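May, late, nearly midnight

Quick one before bed or I'll never write it down. Day four of learning Tustau for the choir trip. Well, learning. Can say good morning, can say the soup is good, can't say anything in between. The woman on the recording talks like she's got a bus to catch.

Got the ferry sorted at least. Aliditz to Peng, 97 each way, which is daylight robbery but the other boat goes at five in the morning and no. Just no. Paid, printed, lost the printout, found it in the bread bin.

Rehearsal tonight was a mess. Tenors flat all the way down page two, altos cross with the tenors, me somewhere behind the altos pretending to turn pages. The second hymn is lovely though. Apparently it goes back to 1343, or the tune does, the words are newer. Had it in my head the whole walk home, in the drizzle, no hat. Stopped for chips. Salt everywhere, vinegar up my sleeve.

Things still to do: black shoes (the old ones squeek), ring the guesthouse, find out if Sundora hall has a piano or if we're taking the keyboard. Money, must change money. And practise the long note at the end, I run out of puff evry single time.
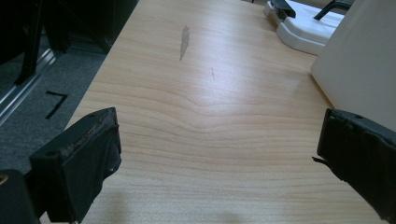
So how do you hold a note for that long without going blue? Breathe low and early, a full bar before you need it, then let it out slowly and sneak a top-up while the person next to you is still singing.

Tried it in the kitchen just now. Got further than last week. Neighbour's dog joined in. Tomorrow the shoes, first thing, before the shop gets busy. Bed.

Comments

mossy_lane
The early boat is fine if you sleep on the bench by the kiosk. Take a cushion.

altoatlast
Staggered breathing saved my life in our winter concert. Agree it with your neighbour first or you both go at once, we did, horrible gap.

pegbag
Hall had a piano when we sang there but it was a good tone flat. Take the keyboard!!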